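Search the newsletter Enter keywords Go

Last updated 26 August 2024

The snack bar question

By Keisha Ridgeway

Every few months someone tells me that sorting your snacks will change your week. The latest is a column from the Abernathy household club, which reckons a family should decant every bar in the pantry into its own tub, by colour of wrapper. I have my doubts.

I gave it a go anyway, for 30 days. The variety boxes we buy from the Ponness co-op get tipped out on the kitchen bench and divided up, one kind to a tub. It took five minutes the first night and I'll admit the shelf looked smart. By the second week the kids had worked out which tub held the good ones and emptied it, and I was left with a very tidy supply of the flavour no one likes.

The club says people who sort also eat less. Do they? We ate the same amount, only faster. And the tubs take up more room than the boxes did, so the rice now lives on top of the fridge.

What I would keep is the basket. A small open one by the door, topped up before school, saves the morning rummage and costs next to nothing if you already have a berry punnet or an old bread basket lying around. The special dividers from Primora can stay in the shop as far as I'm concerned – they're too narrow for anything but muesli bars, and they crack in the dishwasher.

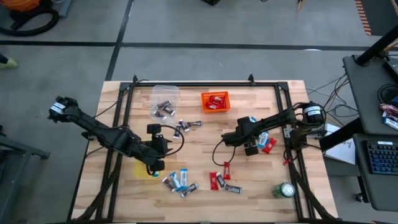 If you've had better luck, write in by the end of September and I'll print the letters, even the smug ones. I'd particularly like to hear from anyone who has kept it going past a school term. My own tubs are holding buttons and picture hooks now, and doing a decent job of it.

Recent items
Draron lunchboxes: do the lids last?
Is bulk flour worth the cupboard space?
Freezer labels that stay stuck
Letters: the great teabag debate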